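Posted in June by Samina Qureshi
20 shares | 4 comments

Members of the Nutden shared workshop in Skurkby are very pleased to say that their home-built gripper arm, known to everyone at the benches as Gindari, now has its control program finished and free to download.

It has been a long and happy slog (647 hours in the logbook, most of them in the evenings, with a good deal of tea). Naveed Sial drew up the two-fingered hand, and Hina Warraich wrote the simulator in which every reach and grasp is tried out before any motor is switched on.
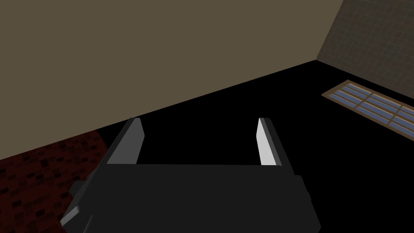
Can a beginner build one at home?

Anyone who can solder a plug and follow a wiring sheet should manage it, though we would gently suggest setting aside a few weekends and asking a friend to help with the shoulder joint, which is fiddly.

"I came in wanting to mend a lamp and ended up writing grasping code until closing time," said Hina. "I've loved it, and I'd be so glad to see other people's versions, odd ones included."

The parts list, drawings and simulator files are kept together at the workshop, and Caoimhe McGrath will happily send them to anyone who writes to her care of Nutden, Skurkby.

1061 views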